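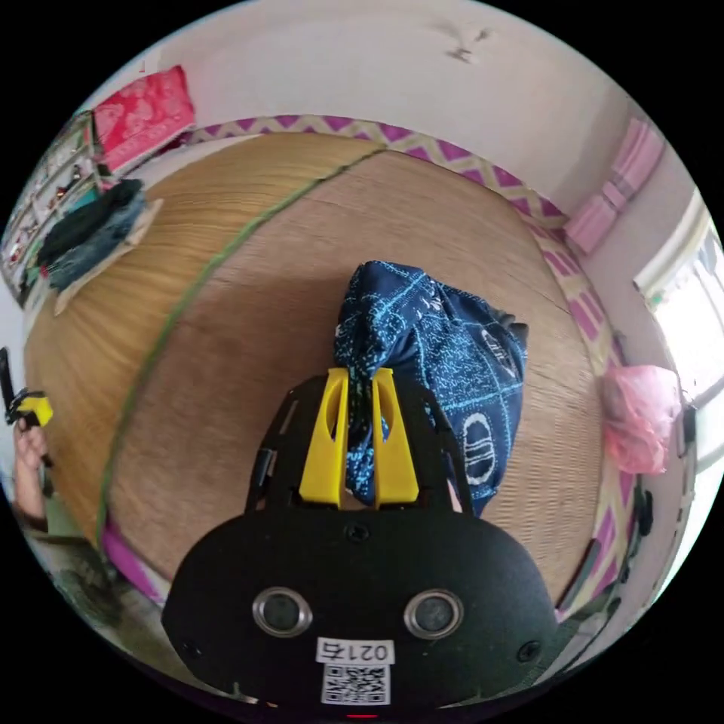 Navy print on the straw mat

Date: 2018-11-01
Subject: Re: [scrapquilt] Backing fabric - wide or pieced?

> I have a top finished at last, seven blocks across, and now I'm stuck
> on the back. The shop in Ellden has extra-wide cotton but only in
> beige and a sort of hospital green. Is piecing the back asking for
> trouble? I quilt on a regular home machine and I don't want a lump
> down the middle.

Oh, please piece it! I've done my last 13 quilts with pieced backs and I wouldn't go back to wide fabric now if you gave it to me (well, I might if it was blue).

The lump is easy to avoid. Don't put the seam dead center, because that's where the quilt gets folded over and over and the seam takes all the wear. I set mine a good hand's width off to one side. Cut the selvages off first – they're woven tighter than the rest and they'll pucker in the wash – then sew with a half-inch seam and press it open. Open, even if you press everything else to the side! Your machine will glide right over it.

Leave 5 inches extra on every side. I skimped once, on the big star quilt I made for the Banonberg show, and ended up sewing a strip onto the back with the whole thing already basted. Never again.

For color I'd go dark and busy. A navy with a small light print hides thread changes, wobbly stitching and most of what a dog can do to it. Plain beige shows every single stop and start, and I have the quilt to prove it.

One more thing, wash a corner of any dark fabric in hot water with a scrap of white before you commit. I had a red from the Quartey outlet that bled for three washes. Gorgeous red, too. It's a tote bag now.

What batting are you using? If it's the puffy kind I'd pin closer than you think you need to, a fist apart at most. And do tell us how the borders came out, I've been wondering since January!

--
scrapquilt list, message 823
To leave the list, send a blank message with "unsubscribe" in the subject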